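Filau Makers Board > Arms, grippers and learning > How bad does an episode have to be before you bin it?

hestholm_hobbyist
Posted in April, 22:14

Hi all, long post, sorry. I've been recording demos for a pick and place policy since the winter and I've finally got to the stage where I have to decide what goes into the training set. I've got 927 episodes on the drive. My original plan was 2000 but my wrists and my patience both gave out!

My question is about the messy ones. I was driving the arm by hand with a leader arm and I'm not a smooth operator -- I overshoot, I dither over the pick, I sometimes close the gripper on thin air and have to go back. Do you throw those away or keep them? I tried a first run on the 100 cleanest and the policy looked lovely right up until it missed a grasp, and then it just carried on to the box with nothing in its fingers and opened them very politely.

wobblyservo
22:31

Keep them. The policy you describe has never seen a miss, so how would it know what to do after one? I'd put every recovery back in and train again before doing anything clever.

Zak_Brurndale
22:40

Going to disagree with wobbly, as usual. There's a difference between a recovery and dithering. If you hover for four seconds making up your mind, the policy learns to hover, and it won't know when to stop because the picture doesn't change while it waits. I had one at Brurndale that would hang over the part for the whole episode. Beautiful hover. Never picked anything.

Bin the dithers, keep the misses where you went straight back and got it.

hestholm_hobbyist
22:52

That makes sense, but it means watching all of them, doesn't it? I was hoping for a script.

wobblyservo
23:05

You can script most of it. Take the joint positions, work out the speed, flag anything where the whole arm sits still for more than a second in the middle of an episode. Then you only watch the flagged ones. It's crude but it found nearly all of mine.

And Zak, I still think you throw away too much. A bit of hesitation near the object is where the fine corrections are. If you cut every slow bit you end up with a policy that flings itself at things.

Zak_Brurndale
23:11

I didn't say every slow bit. I said the ones where nothing moves.

shiyudai
23:48

Shiyu Dai here, I look after the recording scripts for the Hestholm group. Two things from me. Trim before you bin, because a lot of bad episodes are a good episode with a daft bit stuck on the front while somebody gets settled. And have a look at your exposure. I've been going through our red cube set this week and what bothers me far more than the dithering is the blur on the quick moves.

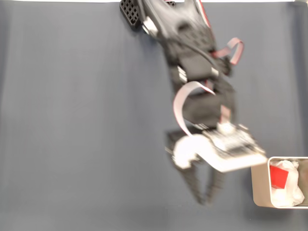 If the shutter is slow, the finger edges go soft exactly when the arm is travelling, and your joint readings can be spot on while the camera is giving the policy mush. I don't mind that halfway across the cloth. I mind it a lot in the last few centimetres before a grasp, so that's the stretch I check first. Brighter lamp, shorter exposure, lock both and don't let the camera choose for itself. Then drive a bit slower than feels natural.

hestholm_hobbyist
23:59

Oh no. Auto exposure is on. It's been on the whole time.

wobblyservo
00:06

Ha, welcome to the club. I don't think you need to redo everything though. Blur on the way over is fairly harmless in my experience, and if you're going to run the arm with the same camera and the same settings then at least it matches.

Zak_Brurndale
00:13

Matches until the sun comes round to that window, then auto does something else entirely. Lock it. On this one I'm with Shiyu.

shiyudai
00:20

wobbly has half a point about matching. If you lock it now, record a fresh batch with the new settings and mix it in, don't just swap the camera settings and hope the old data carries over. I'd do the fresh batch with the cube started in awkward spots as well, right by the wall of the box, that kind of thing. Ours was weak there for ages and it was only that we'd all been putting it down in the same comfy place.

hestholm_hobbyist
09:37

Right, ran the stillness check over breakfast. Episode names start at 3107 for silly reasons, so ignore the numbering if I post the list. Loads flagged, and the first few I opened were all me reaching for my tea with the recording still going. Will trim those, lock the exposure tonight and record another 100 -- slower this time. Does anyone have a trim script that keeps the video and the joint log lined up, or do I need to write my own?

wobblyservo
09:52

I've got one, it's ugly. Will message you.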